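A Visit to the Fairclough Seed Fair

By the Urgate Garden Society 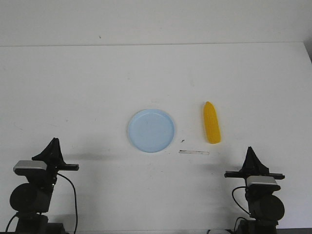

Page last changed: 7 June 2026

Members went to the open day at Fairclough, where the Dandance seed growers show their trial plots and sell what is left from the winter packing. The drive from Urgate is 50 miles, the last part on a gravel road. Parking is in the lower field, and the gate opens at nine.

The corn plots were the main interest. Dandance keeps 122 varieties in its collection and plants only part of it each year. Most of the sweet corn was ankle high when we walked through. Three rows had been replanted after crows got into them. The guide told us they now leave row cover on until the plants have four leaves.

After the plots we were shown the seed house. Ears are hung in mesh bags until October, then shelled by hand or with a small crank sheller. A germination test was running on a heat mat in the back room. Anything under 85 percent is not sold in packets and goes to the cover crop mix.

Vomarum, a yellow flint type, is the one most of us bought. It needs a long season, so it should be started early in our area. Packets were $4. There is also a bulk bag of some 1000 seeds, which two households could easily split.

Lunch was soup and cornbread in the barn. The line was long by noon. The restrooms are at the far end of the lower field, next to the hose for washing boots.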